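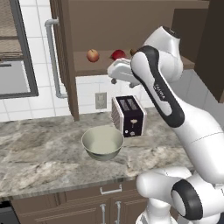
Arm at the kitchen shelf, sim render. Fruit on the shelf, toaster on the counter.

Wednesday, August

Worked on the Nokemberg ridge page with Melahat Işık most of the morning. The old text gave the summit as the end of the marked trail. The marks stop at the Kahraman hut, and from there it's cairns up to the saddle. Changed the text and the map key to match.

Distances: the trailhead sign and our GPS track disagree on the lower section by 500 m. Melahat thinks the sign still measures from the old parking lot, before it moved down to the stream. Left our figure in and put a note next to it.

Heights: the saddle is a little more than 2000 m on both map sheets, so that one stays. The rock carvings at Ninden are plotted on the wrong side of the gorge on the older sheet. Moved the pin. Need a second track through there before I trust it, as the walls throw the signal badly.

Bus 33 goes up to Rurnska on weekends only. The page said daily. Fixed. Last one down is still listed as 5:30 pm — I haven't checked that with the driver's office.

Plants section is too long. Cut the list of grasses, kept juniper and wild rose. Melahat wants the ibex paragraph moved up near the viewpoints, fine by me.

Open:
- ticket price at the Ninden gate, 2 different amounts in our notes
- spring below the hut, does it run in late summer
- new photo of the saddle, the current one is from the wrong side
- ask about the closed path east of the gorge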